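About us

Vodetti is a small school of home cooking and housekeeping in Draretstead. We began with one course on storing fruit and vegetables, because so many people told us that they buy well and then throw half away. Today we have 19 short courses, and 138 learners finished at least one of them last year.

Our courses happen in ordinary homes. We do not own a teaching kitchen and we are not looking for one. Most of our learners live in one or two rooms, so they must sort their shopping where there is a free surface, and very often this is the bed. We teach it like this also: first a plastic sheet over the duvet, then the shopping on the sheet, and only after this the plates and dishes. Fruit stays on one side. Vegetables and leaves go in a dish, so that the soil does not travel.

The first lesson is called Flonik, after the street where we gave it the first time. It takes one evening, from six o'clock until eight, and you need only what you have bought this week. You learn which fruit should lie apart from the others, how to look for soft places on an orange, and what to cook first. The price is the same for everyone, and the printed guide is included. We have now given out 1,090 of these guides.
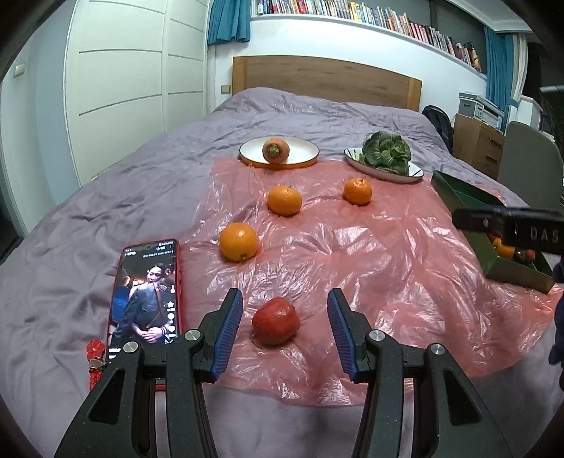
Thandeka Khumalo wrote to us in February that she used to keep apples and oranges in one bowl and always found the bad one too late. Now she lays everything out before she puts anything away, and she asks if we could please make a longer lesson about green leaves, as her bok choy still goes yellow after a few days.

The longer lesson is in preparation. Until it is ready, the pages on leaves from the Chowdhury course can be sent to any learner who asks.

Questions about places and dates are answered by Tülin Yalçınkaya at the school office, in the mornings. Please write the name of your course in the message.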